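About Plamemberg

Plamemberg is a small language school for adults, on the second floor of an old shoe warehouse on Hostley Street. We teach Norwegian, Spanish and English in the mornings and evenings, and in between we translate letters, manuals, menus and the occasional wedding speech. If you've walked past and wondered what all the laughing was about, that was probably the beginner Spanish group. They're loud and we love them!

How we got going

Margit Midtbø and Esperanza Herrero met as students in the same night class – bookkeeping, of all things – and spent most of the breaks teaching each other to swear politely. Margit had been teaching Norwegian at people's dining tables for years. Esperanza was translating instruction booklets from her spare bedroom and missing the company of other human beings. They signed the lease in May with 20 students on the list and two classrooms, one of which still had shoe racks on the walls. (We kept one rack. It holds the dictionaries.)

Since then 569 people have taken a full course with us. Some came for a job, some for a grandmother, and one couple came for a ferry trip they hadn't booked yet and ended up staying through level four. We still have just the two classrooms, plus the office, the reading nook under the windows, and the room where most of the talking gets done.

The coffee counter

Every class at Plamemberg has a break in the middle, and the break is part of the lesson. Margit is very firm on this. You learn a verb at the table and then you go and use it on somebody who is standing between you and the sugar. So when we redid the back of the floor, we put the money into a proper long counter with room for a whole group to crowd up to it, dark cabinets underneath and gray tile behind that wipes clean in a second.

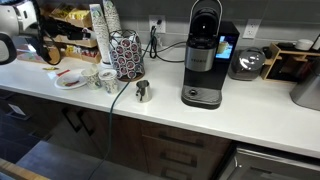
The Keurig and the pod carousel, with paper cups and the frothing pitcher close by.

Coffee and tea are included in your course fee, for everyone, every time you're here. Take a pod, take a cup, help yourself. If you're early for the 7 a.m. group you're welcome to come straight up and start your coffee before you've said a word to anyone in any language. We understand completely.

Beginners get their very first homework at the counter. You order a drink from the person next to you, in the language you're learning, and they have to make you exactly what you asked for. If you said tea when you meant coffee, you're drinking tea. It's a wonderful way to learn the words for milk, hot, more, less and "no, the other one."

Esperanza has a soft spot for the sugar shelf. She has translated an awful lot of packaging in her time, and she'll happily stand there with a packet in her hand and tell you why one tiny line of print took her an entire afternoon. Her vocabulary lesson on small things (packet, lid, slot, stirrer, spout) started as a joke during a break and is now in the official course plan for level two. Yellow packets, red packets, white packets – you'd be surprised how far you can get with colors and "could you pass me."

Tea drinkers, you have not been forgotten. There's a wooden chest of Stash in front of the cubbies with the bags lined up by color, and creamers right behind it. Norwegian level one does its colors at the tea chest, and then argues over who gets the last green one. 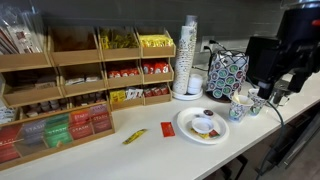
Our classes

Groups are small and stay together for the whole course, so you get to know each other's voices. Morning groups run from 7 a.m., evening groups from 6 p.m. We use our own course books, the Bevari series, which Margit wrote chapter by chapter for her dining table students and has been scribbling corrections in ever since. The first book has 102 short dialogues, and a good number of them take place in a kitchen.

You don't need to have studied before. You don't need to be good at grammar, either, or know what a participle is. Come for a trial class, sit in the back or the front, and stay through the break – that's when you'll find out whether you like us.

For companies, we teach at your office or ours. The warehouse crew at Mertens across the street has been coming over for English twice a week, and their group prefers our place to their own canteen.

House habits

We're not a school with a lot of rules, but we do have habits, and new students pick them up quickly. English stays in the classroom unless English is what you're here for.

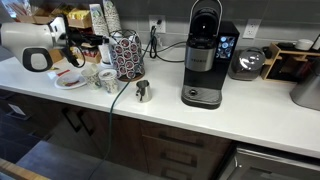

Whoever takes the last cup from a stack tells the office, in whatever language they've got. Used stirrers and torn packets go in the bin and the saucers go back where you found them. The pitcher gets rinsed after each use, and yes, "rinse" is on the vocabulary list. Spills are everybody's, and so is the sponge.

If you'd like a particular tea or coffee, write it on the order list on the office door. It has to be written in your new language. Spelling mistakes are fine, although we've had a few surprising deliveries that way!

Come and see us

The office is open from 8 a.m. until the last evening group goes home. Take the stairs by the bicycle racks, second floor, and follow the voices. Margit handles Norwegian and placement talks, Esperanza handles Spanish and translation work, and either of them can sign you up for a free trial class in any of the three languages. Bring a pen and the one phrase you've always wanted to be able to say.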